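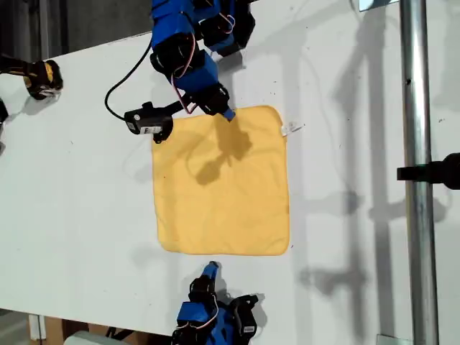 Notebook, 30/07/2018 – lab ring, day one with the new service templates

Started with the ring as Lemlem left it on Friday: four switches, two routers, one orchestrator VM, and the Testell box generating traffic into port 3. Wanted a point-to-point Ethernet service up between A and D by lunch, built entirely from the template and with no typing on the switches. Got it by 11:20, which I am very pleased with!

What the template wants, for next time:

Service ID (free text, but no spaces, it fails quietly if there's a space)
Two endpoints, switch name and port
Customer VLAN and provider VLAN
Committed rate in Mbit/s
Class of service, one of three

First attempt rejected. I had put the customer VLAN as 2,822 with the comma, copied straight out of Zyanya's spreadsheet. Error message said "endpoint not reachable", so I spent a good while looking at endpoints. Took the comma out and the whole thing provisioned in 35 seconds. Must ask Zavell whether they can fix that message, it sends you completely the wrong way.

Frames flowing A to D, both directions, tags pushed and popped where they should be. Captured at B to make sure and yes, outer tag present, inner tag untouched. Lovely to see it in the capture after two weeks of slides.

Rate test

Set committed rate to 20 and offered 56. Expected to see it clamp at 20 and it did, except for the first couple of seconds where a lot more got through. That's the burst size. The template has a default for it that isn't shown in the form anywhere – you only find it if you open the model file. Lemlem says it's inherited from the Meléndez profile and we can override it per service. Haven't tried yet.

Note to self: the Testell counts the frame gap in its offered load and the switch doesn't, so the two numbers will never match exactly. With small frames the difference is big. Stick to one frame size for the whole table or the table means nothing.

Failover

Pulled the B–C fiber with traffic running. Service moved to the other side of the ring and the loss counter stopped climbing almost straight away. Put the fiber back, waited out the restore timer, service went home again. Did it three more times because it's fun, and because the second time the orchestrator showed the old path for nearly a minute after the traffic had clearly moved. The network was right and the picture on the screen was stale. I think it polls and doesn't listen for the notifications at all. Zyanya had a look at the log and found the subscription being refused at startup, something about the certificate on switch C. So that could be the whole story for C, though it doesn't explain why B was late as well.

Zyanya's idea, which I like a lot: put a tiny listener next to the orchestrator that only writes down the notifications with a time stamp. Then we can line up three clocks (switch, listener, screen) and see who is slow. She's got most of a script already from the Tindono work.

Clocks first though. Switch A was four minutes off. Fixed, now pointing at the lab time server like the rest.

Still open

Burst override, try it per service and see if it survives a re-deploy
New certificate on C, then restart the orchestrator and check the subscription
Delete test services 1 to 6, they are still holding VLANs
Multipoint template, have only read it so far. Looks much longer but most of it is the same block repeated per endpoint
Lemlem wants the second orchestrator version in the ring before the October interop. Needs more memory in the VM host

Config backups are in the shared folder under today's entry, one per switch, taken after the last failover run. C's backup is from before the clock change on A, shouldn't matter.

Tomorrow: certificate, then listener, then rate table from the start with one frame size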